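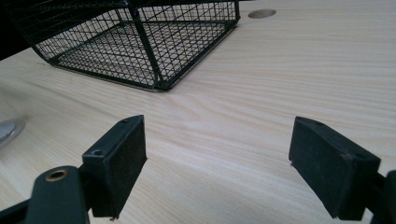 Home | Projects | Student Work | Archive | Contact

Where Does All the Paper Go? A Term of Tracking Paper Use in Our School Office and Classrooms
Final report by Loan Hồ and Cempaka Nair
June 24, 2024

Why we picked this

We started with an argument. Cempaka thought our school hardly used paper anymore, with most homework turned in online. Loan had just spent a lunch period waiting for the copier and did not agree! Our teacher told us to stop guessing and measure it, and that became our project for the whole term.

Our question was simple: how many sheets does one hallway of classrooms use, and how many of those sheets get used on one side only before they go in the recycling?

What we did

We chose the eight classrooms on the second floor, plus the small copy room they share. Every afternoon we wrote down the number on the copier counter. On collection days we also sorted whatever was in the recycling bins into three piles: both sides used, one side used, and blank. The blank pile was our favorite because we kept being surprised by it. One bin had a whole stack of clean paper under a seating chart.

We kept the tally in a shared spreadsheet called Cenis (it started as a typo for "census" and we liked it too much to fix it). Loan typed in the copier numbers and Cempaka did the bins. We swapped halfway through so we would both know how each part worked, and we found two rows where we had been counting stapled packets differently. We went back and fixed those.

What we found

During the main counting period the copier made 1,294 sheets for our hallway. That was lower than Loan guessed and a lot higher than Cempaka guessed, so we both lost the bet.

Of the sheets we sorted from the bins, 800 had been used at all and 474 of those had print on one side only. So more than half of the used paper still had a perfectly good back! We think this was the most exciting number in the project, and we checked it twice.

The one-sided sheets were mostly short things: exit tickets, permission slips, bell schedules, and quizzes that ended partway down the page. Long readings were nearly always printed on both sides. We had expected the opposite, because long readings use so much paper that we figured they would be the biggest waste.

Trying something out

For the last part of the term we asked teachers if they would try a scrap tray. Students could drop in one-sided sheets and take them out again for math work or rough drafts. Six of the rooms said yes. We named it the Dusora tray after a made-up planet in a story Cempaka wrote in December, and the name stuck with the seventh graders, who drew planets on the labels.

Math classes used the trays the most. The art room used the paper too, for testing markers and folding practice models. In one room the tray filled up and stayed full, and the teacher told us it was on a shelf behind the door where people forgot about it. We moved it next to the pencil sharpener.

Problems we ran into

The copier counter does not say who printed what, so a few sheets probably came from people outside our hallway. We also missed two collection days because of a field trip. And we did not measure the trays long enough to say how much paper they saved, which we really wish we had done.

Next steps

We want to count again in the fall with the trays already in place from the first week. We would also like to ask if the copier can be set to print on both sides unless you change it. Thank you to everyone on the second floor who let us dig through their recycling!

Recent student projects
- Abubakari Garden Beds: Which Soil Drains Fastest?
- Drivness: A Survey of Morning Drop-Off Traffic
- How Loud Is the Cafeteria?
- Bread Mold and Four Kinds of Bags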